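Print this page | E-mail this to a friend

A White Desk for the Brick Wall: Four Seasons of Crumbs and Homework Later, My Review of the Ternell

By the Small Rooms desk
Jan 21, 2018

I've been putting off writing up the Ternell desk for ages, mostly because I kept changing my mind about it. First I loved it, then the drawer thing happened (I'll get to the drawer thing), then I loved it again, and now I think I've landed on "like it a lot, would buy it again, would complain the whole time I was putting it together." So if you're staring at the product page with a credit card in your hand, pull up a chair!

A little background. I wanted a white desk to go against a brick wall in a room that has to do everything. It's a kitchen-ish room, an office-ish room, and the place where the mail goes to die. I'd been using a folding table from Zistent for years and it wobbled every time I typed an angry e-mail. I looked at the fancier Canivero desk too, and it's gorgeous, but it has skinny legs and zero storage, and I know myself. If there's no drawer, the stuff lives on top forever.

The Ternell comes in two boxes. The big one is HEAVY. I ended up slicing it open in the hallway and carrying the parts in one at a time, and I'd recommend you do the same unless you have a friend who owes you. Everything inside was packed snugly and I had no chipped corners, though one of the hardware bags had split and I spent a happy ten minutes fishing cam locks out of the packing paper.

Putting it together took me an afternoon and part of an evening. The instructions are all drawings, which is fine until step 9, where there's a tiny arrow that looks like it's pointing at one panel when it really means the one behind it. I got it backwards. I got it backwards again after that, if you want the whole truth, and had to back out a row of screws. Look at which side has the groove before you tighten anything. The groove faces in.

OK, so what do you get. A flat top, a pedestal with drawers on one end, and a long shallow drawer under the front edge. You can put the pedestal on either side, and I went with the left. The drawer handles are black on the one I picked, and I know some people order the plain white ones, but against all that white I think the black looks sharp and it hides fingerprints like a champ.
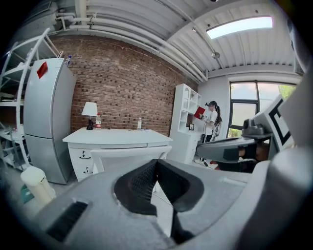
The top is my favorite part. It's big enough for a lamp, a drink, and whatever I'm working on, with room left over to shove the whole mess to one side and pretend I'm a tidy person. I wipe it down with a damp cloth and dish soap and so far it's come clean every single time, even after a run-in with turmeric. Pen is another story. Ballpoint leaves a faint gray ghost, and the only thing that got it off was one of those white foam erasers, which took a bit of the shine along with it. Use a blotter if you've got kids or if you doodle on the phone.

Now, the drawer thing. The long shallow one under the top is perfect for pens, stamps, scissors, takeout menus, that sort of stuff. But it's shallow, and I mean it! A regular stapler will go in only lying on its side. Mine also came out of the box a hair crooked and scraped on the right when I closed it. I wrote to customer service and they sent a new runner in five days, no arguing, no photos of my receipt from nine angles. I swapped it out with a regular screwdriver and it's been smooth since then. Points off for the bad part, most of the points back for how they handled it.

The pedestal drawers are better built. They're deep enough for a stack of folders lying flat, and they stop before they fall out on your foot (the old Zistent filing thing I had did not, and I have the toenail story to prove it). I do wish they closed softly. They go clunk. If someone is sleeping in the next room you'll want to stick some of those little felt dots on the inside edge, and that fixed most of it for me.

How it looks: white furniture against red-brown brick just works. I was worried it would look like an office had been dropped in the room, but it's calm and bright and it kind of lets the wall do the talking. I'd been tempted by a walnut finish and I'm glad I didn't go for it, it would have turned that whole side of the room into a cave. A lamp with a white shade is a nice match if you want to keep it simple.

One warning if you have an uneven floor. The desk has leveling feet, hooray, but you have to get at them from underneath, lying on your back, with the desk already loaded because of course you forgot to do it before. Do it before.

I also got to try the Tsolakis desk at a relative's house over the holidays, same general idea, pedestal and all. The Tsolakis drawers glide nicer, no contest. The top is narrower though, and my elbows kept slipping off the front. If drawers are your main thing, go look at that one. If you spread out like I do, stick with the Ternell.

Would I recommend it? Yep, as long as you're patient with the assembly and you don't own a giant stapler. I'm giving it four stars out of five. I'm holding back the last one for the clunk and for that arrow.

Print this page | E-mail this to a friend

Reader comments

deskless_in_ohio: Thank you for the groove tip!! I was on that exact page last night and about to throw the thing out the window. Fixed it this morning.

mapleandmoss: Does the pedestal have to be attached? I want to use mine as a rolling cart.

Small Rooms desk: It does, sorry! It's holding up that end of the top.

pk2446: My shallow drawer scraped too, on the left. Rubbed a candle stub along the runner and it quit. Cheaper than waiting for the mail.

quietmornings: I have the Canivero and you are right about the storage. My stuff lives on top forever.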